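Light for close hand work: what we measured at Vimness and what we changed
Speaker notes, version 4
Florencio Marín, Prendum
Mirnbridge, January 17, 2021

Slide 1. Title. Give name and employer. Mention that Consolacion Padilla did the night readings and will take the questions on glare.

Slide 2. Hands, tools and the space over them. Leave up during the introduction.
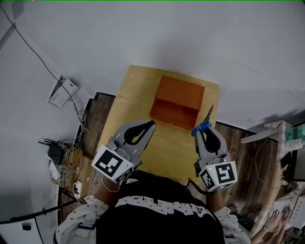
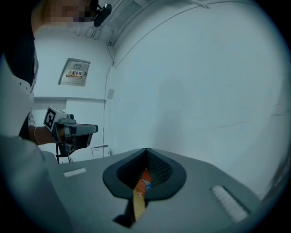
The talk covers three things: how much light reaches the work surface, where it comes from, and how fast it drops over time. Color rendering gets one slide near the end. Daylight is left out, except as a source of error.

Slide 3. Terms.
Illuminance is light arriving at a surface, measured in lux. Luminance is light leaving a surface toward the eye, measured in candelas per square meter. Meters sold for building work nearly always read illuminance. Complaints are nearly always about luminance. Say this slowly. Most of the disagreement between the maintenance side and the people at the benches comes from mixing up the two.

One lux is one lumen per square meter. Do not go into steradians unless asked.

Slide 4. The site.
Vimness is a single-story building, ceiling height 3.4 meters, with recessed fittings on a regular grid. The grid was laid out before the benches. Benches were then placed to suit the power outlets. As a result, some positions have a fitting directly overhead, some have one behind the shoulder, and a few have one in front of the eyes at a low angle.

We surveyed 93 positions. Work includes trimming, stitching, small repairs and checking of finished pieces. The trimming benches were the ones people had complained about.

Slide 5. Method.
Readings were taken at the height of the task, with the meter head flat. A position has a task area and a surrounding band half a meter wide. Both were read on a grid with 20 centimeter spacing, so the larger benches have more points than the small ones. The total came to 3311 readings.

Each position was read twice: once with nobody at it, once with a person standing or sitting in the normal place. The second set is the one that matters. The first set is the one most surveys report.

Blinds were closed for the day readings. They leak. For the final figures we used only the readings taken after dark. The day set is kept in the appendix – useful for checking the meter, no use for design.

Warm-up: lamps on for 30 minutes before the first reading. Meter head left uncovered for five minutes before use. The operator wears dark clothing and stands back. A white shirt close to the meter will raise the reading.

Slide 6. Results without a person.
The target for the task area was 700 lux, agreed with the site before the work began. On the unoccupied readings almost every position met it. Point to the left-hand chart. The average hides the spread, so the chart gives the lowest point in each task area as well.

Slide 7. Results with a person.
Same fittings, same benches, same night. 38 positions now fall below the target. The loss comes from the head and shoulders when the fitting is behind, and from the working hand when the fitting is on the same side as the tool.

The second case is small in area and easy to miss. The shadow falls right at the point of contact, where the person is looking. A meter head is wider than the shadow. We masked it down to a narrow slot and applied a correction factor; see handout page 6 for the factor and its limits.

Slide 8. Uniformity.
Defined as minimum divided by average over the task area. We wanted 0.6 or better. Positions with one task lamp and no overhead light scored worst, even where the average was high. A bright spot in a dim surround makes the eye adapt back and forth each time the person looks up.

Slide 9. What we changed.
Fittings were not moved. Ansari supplied arm-mounted linear lamps with a diffuser. These went on the side opposite the working hand, slightly forward, with the lower edge above eye level when seated. Left-handed staff got the mirrored bracket. The first batch of brackets could not be reversed and went back.

Glossy bench tops were covered with matte gray sheet. This had no effect on the meter readings and a large effect on the complaints. Consolacion has the before and after luminance values. Do not steal her slide.

Slide 10. Depreciation.
Output falls with lamp age and with dirt. On the trimming side, lint on the diffusers accounted for more loss than the lamps did. Repeat readings in April followed the same grid. Cleaning every eight weeks was enough at those benches; elsewhere twice a year is adequate.

Slide 11. Color rendering.
Ra of 90 or above for checking finished pieces, 80 elsewhere. Do not mix color temperatures at one bench. If time is short, skip to slide 12.

Slide 12. For your own survey.
Read with the person in place.
Report the minimum as well as the average.
Write down lamp hours and date of last cleaning.
Note which hand holds the tool.
Keep the grid drawing, so that the next reading is taken at the same points.

Questions. The cost of the lamps is on handout page 9. Questions about headaches go to Consolacion – we did not collect medical data, and the answer should stay within what the questionnaire asked.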